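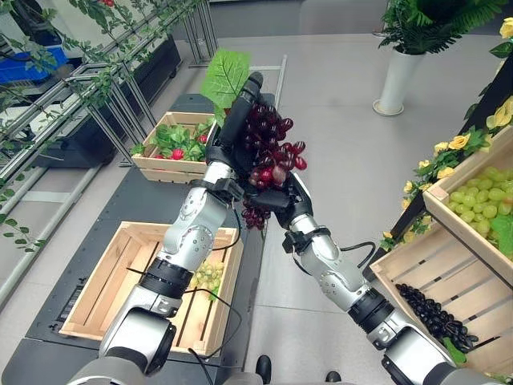
Figure 3. Two robot hands holding a bunch of dark red grapes.

4.2 Asking for a reference after a long silence

So now we get to the part I was most excited about when we planned this study: what happens when people write to an old manager they haven't spoken to in years and ask for a reference. I have done this myself, badly, and I went into the data half hoping to find out that everyone else is bad at it too. They mostly aren't!

Our 443 participants (all recruited through the Rorkside job boards, see Section 3) let us read the messages they had sent to possible referees during one job search. That gave us 2252 messages, and Ieva Dzene and I coded every one of them over a long June with the blinds down. We marked how the message opened, how long it took to get to the request, whether the job was named, and whether the writer offered an easy way to say no. When Ieva and I disagreed, Siiri Paju read the message and made the call. She sided with Ieva more often than I would like.

The clearest pattern has to do with naming the job. Messages that said which job the person was applying for, and what the employer would probably ask, got a yes more often than messages that just asked "would you be a reference for me?" This held up for recent managers and for managers from long ago, and it held up when we left out anyone who had worked at Gristach (a big employer in our sample with a rule against giving personal references, as Declan Mulligan pointed out to us early on, thank goodness).

The opening lines surprised me more. I had expected a bit of catching up to help, you know, a question about the family or the old office. It made very little difference either way. What did seem to matter was a reminder of some piece of work the two people had done together. One participant opened with "I still think about the Koller invoices" and had her answer within the hour. I can't build a theory on the Koller invoices, but plenty of the quick replies in our set start from something like that, and the referee often picks it up and adds to it. 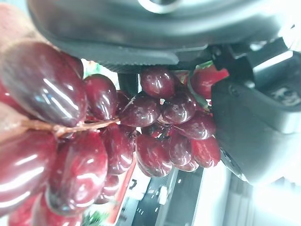 Figure 4. Dark red grapes, close up.

We also looked at how long people waited before sending a reminder. Here the numbers get thin. Only 12 participants waited longer than 9 days, so please don't quote me on the slow end of the scale. Golnar Abbasi thinks the slow group were simply less keen on the job, and she may well be right, but we never asked them and I wish we had.

One more thing before I move on to thank-you notes. Offering a way out ("no problem at all if you're too busy") did not lower the share of people who said yes. Several participants told us they had taken that line out of their drafts on a friend's advice, worried that it looked weak. I used to give the same advice and I've stopped.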